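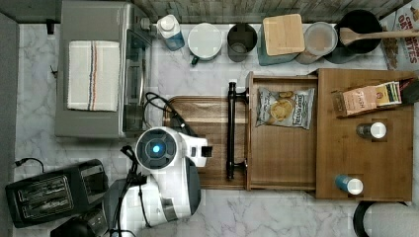
Nkechi Briggs swears that every jar belongs on the counter where she can reach it. I doubt it. Canisters multiply, and the chopping gets whatever space is left. 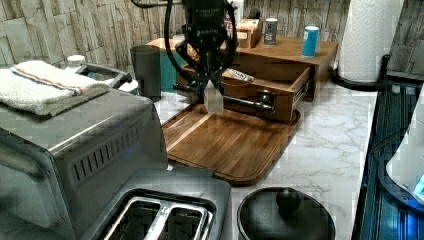 A small drawer unit helps only if the drawer gets emptied. Try it until July.

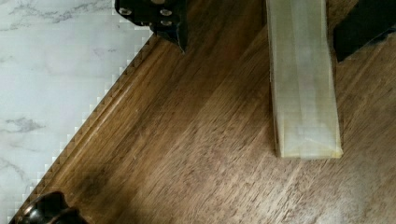
Oil won't fix every board, whatever the label claims. A raised edge like this one holds crumbs, so run a dry brush along the groove first.

Last updated November 29, 2021
Contact | © Rillel | Back to top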